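Does Trundico get better after the first hour?
Posted in Movies & TV by omprakash_solanki

I rented Trundico on the strength of a friend calling it "the best chase movie in years." I'm 500 minutes into it, or it feels that way, and so far two brothers have argued about a boat. The box says 114 minutes. Is there a chase? Is the chase the boat? I have until tomorrow night to finish it and I'd like to know whether to bother or go to bed.

gravelpit_ashby
There is a chase. It starts when the younger brother finds the ledger and goes on until the credits, apart from one stop for soup. The argument about the boat matters later, so don't skip it. The fight in the cannery is the best thing Prirside Pictures ever paid for, and you can tell where the money went, because everybody wears the same coat for the rest of the movie.

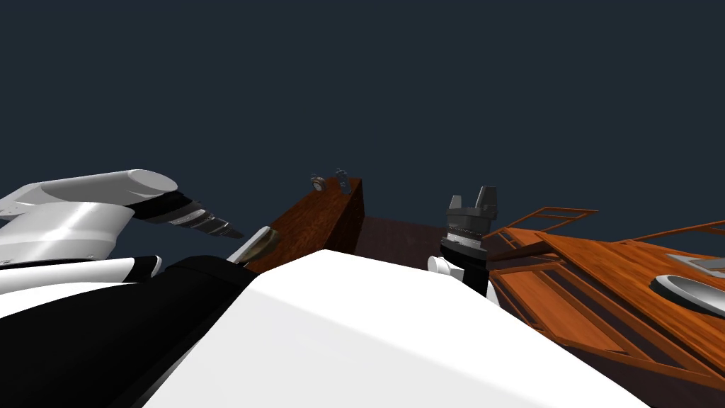
Movies & TV > Action & Thrillers

stelinbridge_mike
its ok. the first one was better

Omprakash Solanki
There's a first one?

Marlowe13
Yes, it's called Ashby Road, and it explains the boat. It also explains why the uncle has one glove, which the sequel treats as something we all learned in school. You can follow Trundico without it if you're willing to take the uncle on faith.

On your real problem: go to bed, then start again at the ledger tomorrow. I watched it tired the first time and mixed up the brothers through the entire cannery fight, so I was cheering for the wrong one. He does have the better mustache. Watch the version with subtitles if your rental has it. The dubbed one gives both brothers the same voice, and the soup scene becomes a man talking to himself.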